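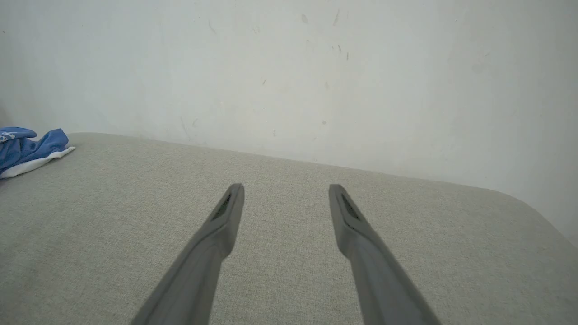 4 April 2020

I have been learning to nap. I never could before. As a kid I lay there with my eyes open until I was allowed up, and as an adult I always had a bus to catch or something on the stove. Now I work from home, the days are long, and by early afternoon I'm reading the same line of a spreadsheet over and over.

My first tries were bad. I went to bed properly, under the covers with the blinds down, and slept for 2 hours. I woke up with a headache and no idea what day it was, and then I was up half the night. I did that for most of a week before I admitted the bed was the problem. The bed is for the night, and my body knows it.

So I moved to the couch. I bought it in December from Mikuš, the secondhand furniture place on the road out to Skulta, and until now I had mostly used it for putting things on. It's a little short for me. That turns out to help, as I can't get comfortable enough to go all the way under. I lie on my back with my feet over the arm and set the kitchen timer for 25 minutes. A phone doesn't work for me. If the phone is in reach I look at it, and then I'm reading the news, and that's the nap gone.

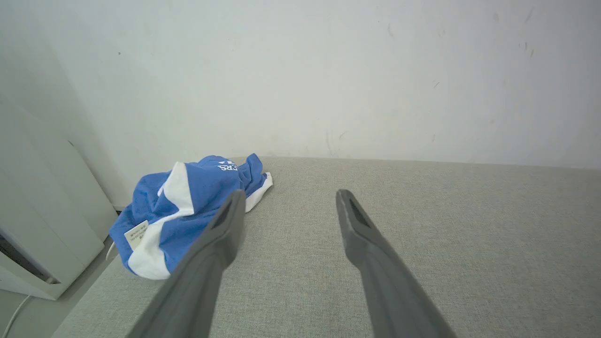

The other thing is coffee. I had read that you should drink a cup right before you lie down, so it kicks in when you get up. I thought this was nonsense but tried it anyway with the Cestow beans I had left. It works better than I expected. I still wake up slow, but I'm back at the desk in a few minutes and I can think. Tea did nothing, though maybe I made it too weak.

Noise is harder. The people upstairs are home too and they walk a lot. I tried a rain recording from an app called Vistix and it was fine until the thunder, which you can't turn off in the free version. Earplugs were worse. I could hear myself swallow. Now I leave the fridge to hum and the window open a crack, and I've stopped minding the footsteps.

I don't fall asleep every time. I would say half the days I just lie there and look at the ceiling, and I've decided that counts. I used to get annoyed about it and get up early, and then I was tired and annoyed. Staying put until the timer goes is the only rule I keep.

If I start after 3 p.m. I pay for it at night, so on late days I skip it and go to bed early — that part I already knew how to do.

Next I want to find a blanket that covers my feet and isn't too warm. The one I have does one or the other.
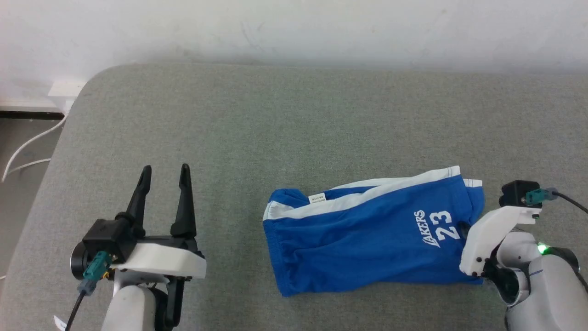 Blue on gray, against the white wall.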